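Relatório de progresso n.º 3 - Reabilitação acústica e térmica da biblioteca de Clarunden
Apresentado à Fundação Otden em 16/12/2022

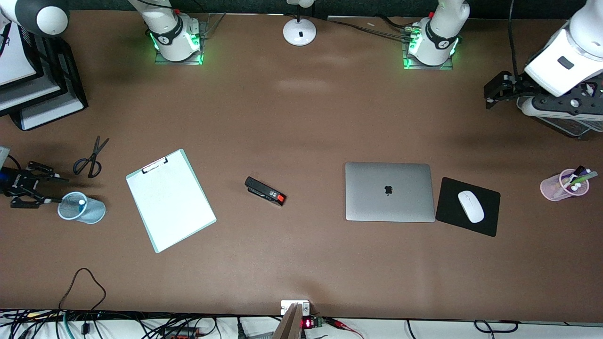 A obra continua dentro do orçamento aprovado?
Até ao fecho deste período, a despesa executada mantém-se dentro do valor aprovado, com uma transferência entre rubricas (de mobiliário para caixilharia) autorizada pela Fundação em setembro.

1. Âmbito do período

O presente relatório cobre os trabalhos executados desde a entrega do relatório n.º 2. Foram concluídas a substituição da caixilharia da fachada norte e a aplicação do isolamento na cobertura da sala de leitura principal. A instalação dos painéis absorventes no teto foi iniciada e está por concluir. O reordenamento do fundo local, previsto para a mesma fase, passou para o período seguinte.

2. Caixilharia

A empresa Skaltent forneceu e montou os vãos da fachada norte. Dois vãos do piso superior apresentaram desvio de esquadria superior à tolerância do caderno de encargos e foram devolvidos. A remontagem ficou concluída sem custo adicional para o projeto. O ensaio de permeabilidade ao ar foi realizado após a remontagem e os valores obtidos cumprem a classe exigida. Falta o relatório assinado do laboratório, que será anexado ao próximo envio.

A pintura dos peitoris interiores não constava do mapa de quantidades inicial. Foi incluída como trabalho complementar e a respetiva fatura encontra-se no anexo B.

3. Cobertura

Aplicou-se isolamento em 478 m² de cobertura. A área prevista era ligeiramente inferior; a diferença corresponde à zona sobre a escada de serviço, que as peças desenhadas antigas não representavam. A remoção do isolamento existente revelou humidade em três madres, das quais uma foi substituída e duas receberam tratamento. A inspeção posterior não detetou novas infiltrações - a verificação será repetida no final do inverno.

4. Acústica

O estudo prévio recomendava uma redução do tempo de reverberação na sala principal, sobretudo nas bandas médias. O modelo de painel escolhido foi o Fiore, na espessura intermédia. Estão montados os painéis da metade poente. A metade nascente aguarda a passagem da nova cablagem de iluminação, cujo traçado foi revisto a pedido do projetista elétrico.

As medições intermédias foram feitas com a sala sem público e não devem ser comparadas diretamente com as do estudo prévio, obtidas com outra disposição das estantes. A campanha final seguirá a disposição definitiva.

5. Fundo documental

Foram transferidos para depósito provisório 4000 volumes, acondicionados em caixas numeradas. O registo de localização foi atualizado no catálogo e os pedidos de consulta continuam a ser satisfeitos no dia útil seguinte. Um lote de periódicos encadernados apresentava lombadas soltas e foi separado para avaliação. O custo do eventual restauro não está coberto pelo presente financiamento.

6. Execução financeira

O saldo da rubrica de imprevistos desceu 1000 euros, valor correspondente à substituição da madre e ao tratamento das restantes. As faturas liquidadas constam do anexo B, por ordem de emissão. A retenção de garantia à Skaltent mantém-se até à receção provisória.

7. Desvios e pedido

O atraso acumulado é de 30 dias e resulta da devolução dos dois vãos e da revisão do traçado elétrico. Solicita-se à Fundação a prorrogação do prazo por igual período, sem reforço de verba. O cronograma revisto segue no anexo C.

8. Trabalhos do próximo período

Conclusão dos painéis da metade nascente
Ligação e ensaio da iluminação
Regresso dos volumes ao piso principal
Medições acústicas finais
Entrega das telas finais em formato digital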